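**Simulated robot clears the counter, but the kitchen is still made of pixels**

4 Dec 2018

A two-armed robot taught entirely inside a computer can now pick small, awkward objects off a kitchen counter, according to a report from the Lehner group at Atcombe. The group calls its training method Trekstead and says it needs far less practice than the usual approach. The claim is worth a second look, and so is the place where it was tested.
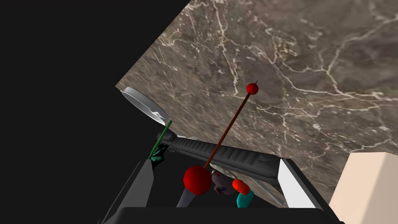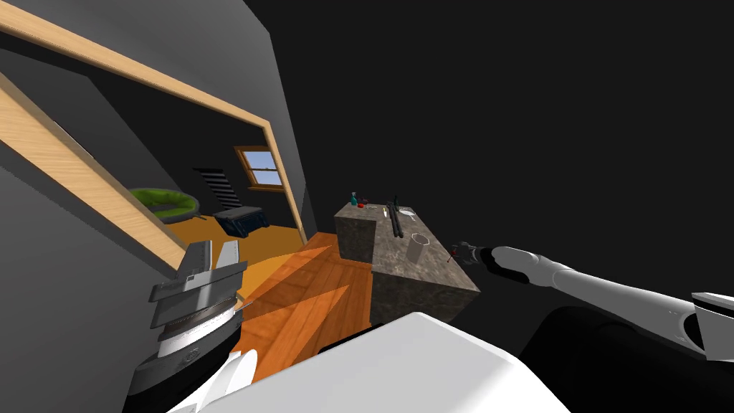
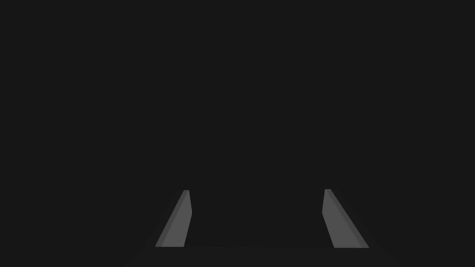 All three views are computer renderings from the simulator.

## What the report says

Trekstead trains on views from the robot's own body and from its hands. The idea is that a gripper loses sight of an object just as it closes in, so the software should learn from several views together and decide which one to trust. When one of them shows nothing useful, it is supposed to lean on the others.

The group ran 665 trials on simulated counters cluttered with thin rods, dishes and small toys. The robot practiced on 300 room layouts before the trials began. Its makers say it beat an older single-view method in every group of tests but 2, both of which involved long, narrow objects lying across each other.

That last detail is easy to miss. It sits in a table near the back of the report, and the summary on the first page leaves it out. Crossed and tangled objects are exactly what a real kitchen drawer is full of, so a method that slips there has a lot left to prove.

## No real arm yet

None of the trials used a physical robot. Simulated plastic doesn't flex the way plastic does, simulated stone has no crumbs or grease on it, and a simulated hand never comes back from the shop slightly out of line. The report gives this one paragraph and promises tests on hardware "in a later phase," with no date attached.

There is also the matter of what counts as a success. A trial was scored as a pass if the object left the counter and stayed in the grip for 8 seconds. Setting it down again was not part of the test - and neither was leaving the neighboring objects alone. A robot that lifts a cup and sweeps a plate onto the floor would pass.

A robotics lab at Bercombe tried an early version of the code in October and got lower scores on its own layouts. The Lehner group says those layouts used different lighting and that the software has been updated. The lab has not rerun the trials, and the newer code has not been released.

## What would help

The multi-view idea is sensible and the group deserves some credit for printing its weak results at all. Still, the headline number compares Trekstead with a single-view method that few labs use anymore. A comparison with a current system, scored on putting things down as well as picking them up, would say more.

The group plans to release its room layouts next year. It has not said whether the scoring rules will change.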